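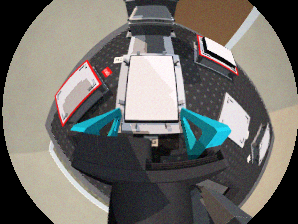

4. Moving your save file to another console

Drudix keeps your progress in one save file for each profile. Before you start, please update the game to version 1.12 or newer on both consoles. Older versions can not read a transferred file.

You need a Kostow account and 494 MB of free space on the second console.

1. On the first console, open the main menu and choose Options, then Profile.
2. Select Send Save. The game shows a transfer code with 12 characters.
3. Write down the code. It is valid for 30 minutes.
4. On the second console, start Drudix and sign in with the same Kostow account.
5. Choose Options, Profile, Receive Save, and enter the code.
6. Wait until the message "Save received" appears, then press Confirm.

Caution: Do not turn off the console during step 6. The file on the second console will be replaced and can not be restored.

Note: Items bought with Prokano coins are moved together with the save. Coins which you did not spend stay in the store of the first console.

Note: Players who finished the Dunstan chapter before the February update may see the chapter marked as open. Load the last checkpoint one time and the mark is corrected.

If you see error 29, the code is expired. Go back to step 2 and request a new one.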